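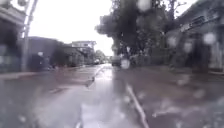

I have been going to the Mathebula club's open sessions since March, and I still can't tell you whether the thing they are building is a good idea. It is a student project, run after classes by people between first year and final year, and the goal is a small wheeled robot that can find its way along ordinary streets and lanes and deliver something light to a door. It's called Brilter. I don't know where the name came from and the two people I asked gave me two different answers.

I should say where I stand. I write about neighborhood stuff, mostly, and I got interested in this because the club wanted to test in places like the one where I live. Not big roads with bike lanes painted on them. Small streets with poles in the sidewalk and lanes that end at somebody's gate. The flyer they pinned up said the robot would "learn the neighborhood." I've lived in my neighborhood for years and I'm not sure I've learned it.

The first thing that bothered me was the map. Brilter carries a map somebody made by walking the streets with a tablet, and the map is very clean. Streets are gray, buildings are boxes, curbs are thin lines. All the team's early demos were done against that map, in a hallway, with cardboard boxes for houses. It did great in the hallway. I clapped with everyone else. Then I went home and looked out at the street after a shower and thought, well, that is a different animal.

Rain is where I keep getting stuck. The students do know about rain. They have a page on it in their project notebook, and the page says the camera housing is sealed and the motors are covered and the whole thing can take a soaking. Fine. But keeping water out of a robot is one problem and seeing through water is another, and for most of the spring the notebook only talked about the first one. A drop on the lens cover is a tiny thing to you and me. We wipe our glasses. Brilter has nothing to wipe with.

I brought this up in April, a little too loudly I think, and was told that the software could handle "partial occlusion." I wrote that down and looked it up later. It means something is in the way. The student explaining it was patient with me and drew a picture on the whiteboard of a circle covering part of a car, and the car still being recognized as a car. I asked what happens when the circle covers the curb. There was some back and forth on that, and then it was time to put the chairs away.
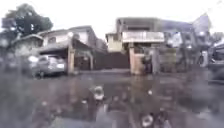 My other complaint is puddles. A wet lane is a mirror. If you've got a pale wall at one end of it, you've got a second pale wall lying on its back on the ground, and a person walks across it without a thought. The club's software has to decide which parts of the picture are floor. It was trained on 2603 pictures that the students labeled by hand, coloring in the ground with a mouse, and I respect the work because I tried it for an evening and my wrist hurt the next day. But I asked how many of those pictures had standing water in them and the answer was 519. That's better than I expected. It also means the rest are some version of dry, and the dry ones are what the robot thinks the world is like most of the time.

And who colored them in? Students who were tired and wanted to go eat. I did a handful myself and I know for a fact I got lazy about one reflection and called it ground on one side and left it blank on the other. So somewhere inside Brilter is a bit of my bad judgment from a long evening in April. Multiply that by everybody.

To be fair to them, a lot changed over the summer. They stopped doing hallway runs almost completely. They got more serious about keeping the ugly pictures, the ones that used to get thrown out for being too blurry to label. There was an argument about this that went on for two whole meetings. One side said that blurry pictures teach the software nothing and just waste labeling time. The other side said that if the robot is going to see blurry pictures, it had better have met some. I was on the second side, for whatever a guest's vote is worth, and I noticed that the people on the first side were the ones who had a deadline.

The deadline is the Imano competition, which is the reason any of this gets done at all. I have mixed feelings about it. The course is 400 meters long and the rules give each team 4 tries, and you get points for speed. Speed! I asked if there were points for stopping when the robot isn't sure, and there are, sort of, but fewer. A robot that creeps along and waits for help at a confusing gate will lose to one that guesses and happens to guess right. I would like the robot on my street to be the loser in that story, thank you. The students mostly agreed with me and then went back to working on speed, and I can't blame them. I've taken tests too.

There's also a sponsor now. Clalano is paying for parts, and in return there's a sticker on the lid and a paragraph on the club's web page about "the future of local delivery." I would take the parts. I would not have written the paragraph. Once you've got the word future in there, people stop asking what it does in August when the storms come through every afternoon at four.
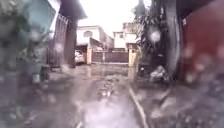 What I'd like to see is a test that is boring on purpose. Pick one lane. Send Brilter down it in every kind of weather for a month, write down each time it stopped and each time it should have stopped and didn't, and publish the list with the embarrassing parts left in. No timer, no sticker. I suggested this at the last meeting I went to and it got put in the notes under "ideas," which is where my last two suggestions also live.

I'm going back next month anyway. Some of those students have gotten very good at something hard, and I like being in a room with people who care this much about curbs — even when I think they're wrong. One of them told me that the new version marks the parts of each picture it doesn't trust, so the robot can slow down when too much of the view is bad. I asked how much is too much. They're still picking a number.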